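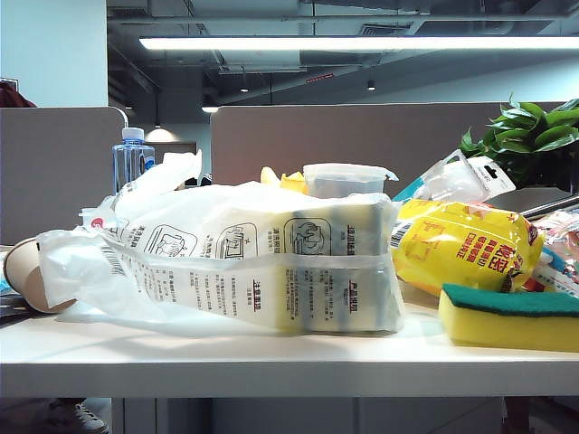

Jarkaneo, the robotics research company, is pleased to share the first results of Stiden, a new way of teaching robot arms to cope with the sort of muddle most of us work in. Earlier methods tended to learn on tidy rows of boxes, and the Stiden team wanted something closer to home – a desk with a paper cup lying on its side, a kitchen sponge, a water bottle and all manner of crinkly plastic packaging. Soft, see-through wrapping is very hard for a robot to judge, and it is where the new method has made its happiest progress.

Stiden lets the arm compare a fixed view of the desk with the close-up view from its own wrist before it settles on a grip. Over 359 trials it picked up the chosen item in 73 per cent of cases, after no more than 30 demonstrations for each item.

"We have grown terribly fond of that desk," said Benito Palacios, who leads the research. "I would dearly love to see the figure climb, and I think it will – but we are very pleased to have come this far."
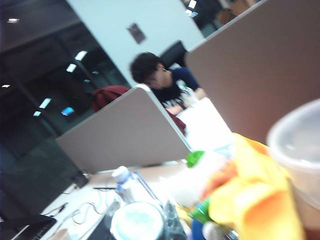
Photo: Jarkaneo / Stiden project

The wrist view is seldom a neat one, with bottles and bright packaging looming large and blurred, and the method was built with this in mind.

Uldis Koppel of Nilsuwan, the project's partner, said three further desks would be added in March.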